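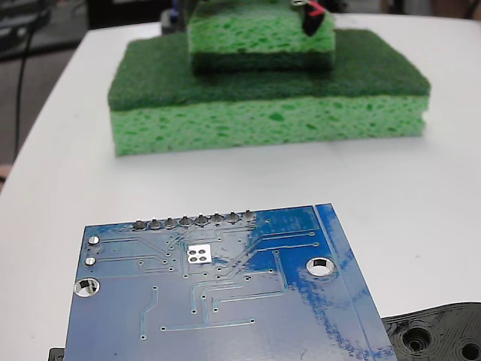
Tegwen Lloyd asked for the back exit to go first on the list, as the door was still sticking in October and the note about it got missed.

Trimirell shared workroom — safety check, 10th August

1. Back exit. Opens fully, closes slowly. OK.
2. Extinguishers. 2 on the wall, tags current. OK.
3. Walkways. Boxes left by the stairs. Moved during the check.
4. First aid kit. Short on burn gel. Reorder.
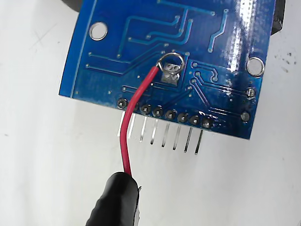
5. Outlets and extension cords. One cord by the window has a cracked plug and is now tagged out. Do not run a cord off another cord. Bare circuit boards like the blue one, with its traces and mounting holes, must not be powered on a metal surface. Action: Emlyn Craddock to replace the cord.

6. Sink and cleanup area. Drain clear. Cleaner bottles need labels — 3 had none.

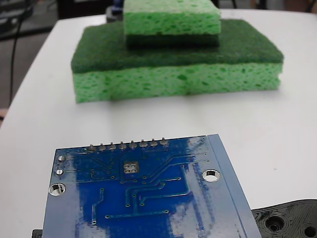

Item 6: sponges, smaller one on top of the larger.

7. Emergency lights. Tested, 8 working, one dim over the stairs. Recheck after the new battery is in.

Checked by: Noémie Caron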